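Coat, skin and water temperature: a conversation about bathing double-coated dogs

The bathing room at Putness is at the back of the building, past the drying cages and a rack of folded towels. The head groomer has run it for eleven years and teaches the wet work to each new starter. We spoke in November, before the first booking of the morning, about double-coated breeds and why so many of them are sent home damp at the skin.

I asked first how much of the job is done before any water is used. Most of it, the head groomer said.

"If you put a packed coat in the bath, you've made felt. The undercoat swells, it grips the dead hair next to it, and the shampoo sits on top. Then you rinse for twice as long and you still have residue underneath. I want a comb to reach skin on the whole dog before the tap goes on."

The order at Putness is fixed. The dog is checked for lumps, sores and parasites, then blown out dry with a high-velocity dryer on a low setting, then brushed in sections from the foot upward. The rear legs and the area behind the ears come first. Mats that will not open under the fingers are split lengthwise with the point facing away from the skin, or clipped out if the owner has signed for it.

"People start on the back because it's easy and it looks good. The back is never the problem. Look at the britches, look at the armpits, look under the collar."

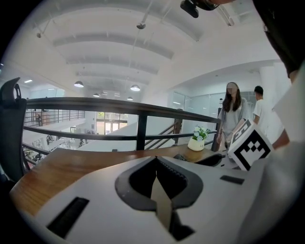 On water, the head groomer is particular. The tub thermostat is set to 98 degrees for most adult dogs and a little lower for heavy northern breeds that arrive already warm from the car. The reading is checked on the inside of the wrist as well, as the mixing valve drifts when the washing machine is filling.

"Hot water feels kind to you. It isn't kind to a dog with two inches of insulation on. He can't get rid of the heat, he starts panting, and then you have a dog who hates the bath. Turn it down before you start."

Pressure matters too. The spray head is held against the skin and moved slowly against the lie of the coat. Held six inches away, the water runs off the guard hairs and the undercoat stays dry. A new starter is asked to part the coat after wetting and find the driest place on the dog. It is usually the ruff or the middle of the chest.

Shampoo is always diluted. Putness uses a concentrate from Ferurance, mixed fresh in a jug for each dog and thrown away after. I asked about keeping a mixed bottle on the shelf for the day.

"No. Once you add tap water, the preservative is too thin to do its work. You're growing something in there. There's a skin infection you can give a dog from a dirty bottle, and it comes up a day or two later as painful lumps along the back. The owner thinks he's hurt his spine. Mix it, use it, pour it out."

The second wash is the one that cleans, in the head groomer's view. The first breaks the grease and will barely lather. The second should foam readily, and if it does not, there is a third. Conditioner goes on the feathering and tail only, unless the coat is dry and breaking.

Rinsing has no set time. It ends when the hair squeaks between finger and thumb and the water at the drain is clear. The belly and the insides of the back legs are rinsed last, as everything above drains down to them.

We moved on to drying, which takes up most of the appointment. A large dog in full coat may need 153 minutes from first towel to final comb. The head groomer keeps a log of these times and prices from it. The last complete year on file holds 1268 double-coated appointments, and the average drying time across them was 144 minutes before the salon changed its method and added a towel stage of ten minutes at the start. It is now lower, though the new figures have not been worked through.

"Towels are cheap. Electricity isn't. Squeeze, don't rub. If you rub a wet spitz, you'll spend the time you saved taking out the tangles you put in." 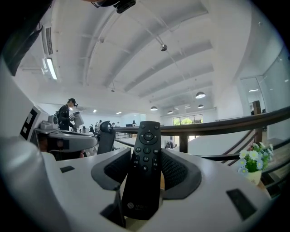
The dryer nozzle is kept close to the skin and worked in a line, so that a clear spot of skin shows at the center of the airflow. Behind it the hair should stand apart in single strands. Where it stays in small points or clumps, there is still water at the base. The groomer goes back over that spot before moving on. The head is done with the nozzle off and the air speed at its lowest, or with a stand dryer if the dog objects.

Cage drying with heat is not allowed at Putness. Unheated air is used for rest breaks, with someone in the room.

"Give him a break every 30 minutes if he's old. Let him have a drink, let him lie down. The coat will wait. It'll feel colder when you go back to it, and that tells you where it's still wet. Use the back of your hand."

The question of shaving came up, as it does every summer. The head groomer will clip a double-coated dog for a medical reason or when the matting is too severe to brush out humanely, and otherwise declines. The guard hairs and the undercoat grow at different rates. After a close clip the undercoat often returns first, and the result is a dull, woolly coat that holds burrs and dirt. In some dogs the guard hairs are slow to come back, or come back in patches.

"I show the owner how much loose hair I can take out with the dryer and a rake. Usually there's a trash bag of it. After that they stop asking about the clippers."

For owners who bathe at home, the advice is shorter: brush first, use cool to lukewarm water, and do not let the dog go to bed damp. A household hair dryer is too hot and moves too little air for a thick coat, so the head groomer suggests the self-service room at the Effiong branch in Mendville, where the dryers are the same model as those used in the salon — they are rented by the half hour and there is a table with a non-slip mat.

The last thing I asked was how to judge a finished dog. The answer was to wait ten minutes. A coat that is dry on the surface and wet at the root will begin to curl or separate as it cools, most often over the hips and behind the elbows. The head groomer puts every dog back on the table for a final comb after that wait, and writes the time on the card.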